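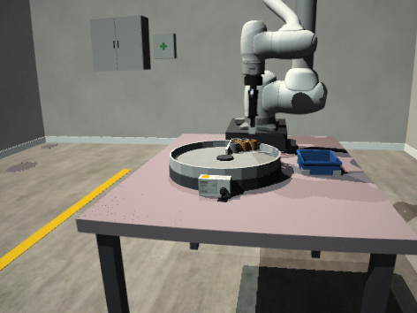

How often should a laminate or painted tabletop be cleaned?
Wipe it once a day with a damp cloth and a small amount of dish soap, and give it a fuller cleaning every 2 weeks.

Care of Tables, Counters and Work Surfaces
Household Guidance, Starisdale Tenant Services

The following guidance applies to all furnished apartments and shared workrooms at Starisdale. It was revised in September and replaces the earlier sheet on furniture care.

Daily cleaning
Remove crumbs and dust with a dry cloth before applying any liquid. Grit that is rubbed into a surface under a wet cloth leaves fine scratches, and these cannot be polished out of laminate. Wring the cloth well. Water should not be allowed to stand along seams or edges, where it can enter the core board and cause swelling. Dry the surface with a clean towel.

Stains
Coffee, tea and fruit juice normally respond to a paste of baking soda and water. Apply the paste, leave it for 6 minutes, and lift it off with a soft cloth. Do not scrub. Ink may be treated with rubbing alcohol on a cotton pad, tested first on the underside of the table. Residents should not use bleach, oven cleaner or scouring powder on any painted surface. Cleaning products must never be mixed with one another.

Grease near the stove requires warm water and dish soap, applied twice if necessary. Vinegar may be used on glass and most laminates. It must be kept away from marble, limestone and other natural stone.

Heat and moisture
Place a trivet or folded towel under hot cookware. Slow cookers and electric kettles should stand on a heat-resistant mat and be moved back from the edge while in use. Houseplants require a saucer with a raised lip, and the saucer should be emptied after watering.

Wood surfaces
Oiled wood in the Mimari apartments should be re-oiled when water no longer beads on it. Use a food-safe mineral oil, apply a thin coat along the grain, and wipe away the excess after 2 hours. Varnished wood needs no oil. White rings left by glasses will often fade with gentle rubbing using a cloth and a little petroleum jelly left on overnight.

Rags used with linseed or other drying oils can ignite without a flame. Lay them flat outdoors to dry, away from buildings, before disposal.

Repairs
Loose edging, chips and lifted veneer should be reported promptly. Residents are asked not to apply household glue, as it interferes with later repair. Jasmina Shehu, Furnishings Office, receives repair requests at Room 62, Kovačević Building. Please include the apartment number and the location of the damage.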